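Motor bench notebook, Kenitz shop, September

Morning

Third week with Kira on the stator bench and I think I've finally stopped hovering. We did 46 motors before lunch, which is fine. The old way, two of us could do more than that on a good day, but we'd both have sore thumbs by the afternoon and I don't miss that one bit!

What's changed most is where I stand. I used to be bent over the windings all day. Now I'm laying out parts, watching the grips and writing things down (hence this notebook filling up so fast). The right arm takes the stator by its cable bundle, close in at the side, and the left comes across open. I still want to reach in and help. Must stop doing that.
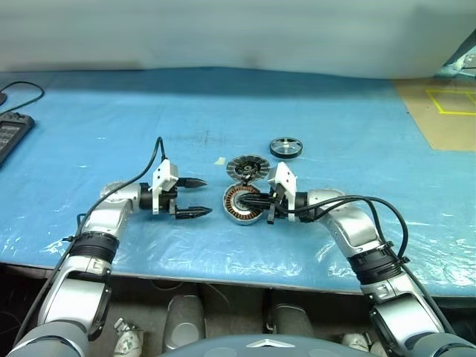 Afternoon

Swapped over at two so the evening lot could have a go at the layout. They put the rotors further back than I do and argued, quite fairly, that it leaves more room round the stator. Trying it their way tomorrow.

The blue sheet wants changing, it's creased and getting grubby. I've asked for a roll.

Bit of grumbling at tea about the 655 order and whether we'll all still be needed once it's shipped. I said what I know: the Vergara job is next, that's 1000 units, and the final checks stay with us. Not sure that settled anyone. I'd like it in writing myself, so I'm going to ask.

18 put aside for rework, all on the trolley by the door. Start with those.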